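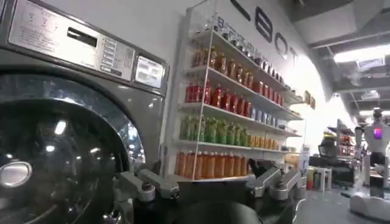 The gripper down by the washer door, drinks shelves along the wall behind it.

How to Budget for a Robot Arm That Does Everyday Chores

If you've been put in charge of buying a robot arm for household or store work – loading a washer, say, or keeping a drinks shelf tidy – you have probably already found the price of the arm and written it at the top of a clean sheet of paper. Good! Leave plenty of room underneath it. I have helped plan three of these setups now, the latest at our practice floor in Giraldo, and every time the arm was the easy line to fill in and everything below it took the rest of the month.

I'll go through it in the order I do it myself, which may not be the order your purchasing office likes. You can always shuffle it afterward.

Start with the chores, before any catalog

Sit down with a pencil and write out what you want the arm to handle, in plain words a neighbor would understand. "Open the washer door." "Pick a bottle from the third shelf." "Put the bottle back with the label facing out." Next to each chore write how high the thing is off the floor, how wide it is, and what it weighs at its heaviest. A full bottle, please, and a wet towel. I once planned a whole week of work around dry towels and had to redo all of it.

Now circle the highest reach and the lowest one. Those two numbers will rule out more arms than any price tag. We wanted both the bottom shelf and the top of the washer, so a fixed stand was never going to do, and that moved a wheeled base from the "nice someday" column into the budget proper. If both of your circled numbers are comfortable from one spot, you can skip the base and spend the money on spares, and I will be a little jealous.

Price the hand as its own item

People tend to think of the gripper as part of the arm, the way you think of the handle as part of the mug. Quotes don't work that way. Our arm quote from Raritz covered the arm, the controller and the cable between them, and it stopped there. The gripper came from Lundier on a separate order, with its own shipping, its own mounting plate and its own set of screws.

Ask each seller for these on one page:

The gripper itself, with the widest opening it can manage
The plate that joins it to your particular arm
Spare fingertips, priced per pair
The wrist camera and its bracket
Any software fee that comes back every year

That last one deserves a phone call. A yearly fee can be tucked into a line called "support" or "access," and it's much pleasanter to learn about it in the planning stage. Our allowance for fingertips is 300 dollars for the year, and it lives on its own line so that no one feels guilty about replacing a worn pair. 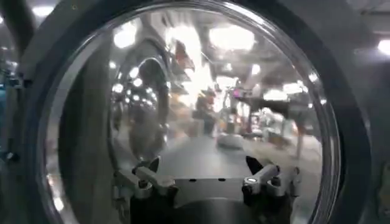 Fingers open, close up to the round glass.

Plan for glass, shine and bright lights

Shiny round surfaces are worth a paragraph in anybody's plan, and I wish I'd given them one the first time. A curved pane bends whatever is behind it and picks up the ceiling lights too, so what the wrist camera gets may be a good deal harder to read than what you see standing beside it with your coffee. Before you commit to a camera, borrow one or ask for a trial, and hold it close to the shiniest thing on your chore list with all the lights on.

Then do it again at a different time of day. If you have windows, four in the afternoon can look like another building altogether. Put a modest sum aside for shades or diffusers, even if you end up not using it. I'd also leave a day of somebody's time for nothing but trying out lights. Labor is money, and it's the line that gets left off most often.

Measure the floor, and then measure it again

Take a tape measure and some masking tape to the room. Mark out the base, then the full reach of the arm, then a strip for a person to walk past without turning sideways. We settled on 103 square feet for the washer corner alone, which sounded greedy to everyone until we'd taped it out. The walking strip is 28 inches at its narrowest, and I would happily take more.

While you're down there, look for outlets and drains. An electrician's visit belongs in the budget if you need a new circuit, and it belongs early in the schedule as well. Ours was booked for a Friday and the arm showed up before it, so the crate sat there looking at us for days.
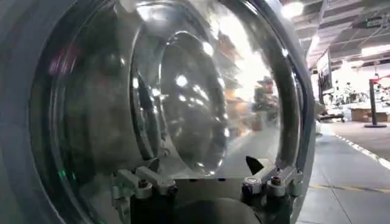

Keeping people and machines politely apart costs less than you'd fear, and it's the part of the budget I enjoy most. You can get a long way with paint and posts. A faint yellow line across gray concrete and a dashed white one along the aisle do a fair amount of the talking, and a dark post with a red top on a flat round base can be moved when you change your mind, as you will. Buy paint that can stand being rolled over, and put a touch-up coat in next year's figures. Do have somebody qualified look over your arm's speed and stopping distance, too – lines on a floor are a reminder, and the real safety review is a separate job with a separate bill.

Ask about service before you sign

We went with Urier for service, mostly on the strength of how they answered three dull questions. You're welcome to borrow them:

How long does a normal repair take, from our door back to our door?
Who pays the freight, both ways?
Can we swap the gripper ourselves without upsetting the warranty?

Get the answers in writing, even if the person on the phone is lovely. Mine was, and I still asked for the email.

Putting the sheet together

By now your clean sheet of paper should be a mess. Copy it out in two columns, one for what you pay once and one for what comes back every year. Arm, base, gripper, plate, camera, wiring and paint go on the left. Software, fingertips, service and touch-ups go on the right, along with the props, and do count the props: bottles get dented, towels wear thin, and little boxes go soft at the corners after enough squeezing.

I like to have both columns done by April so there's time for a second round of quotes. When those come in, check the shipping lines first and staple the old quotes behind the new ones.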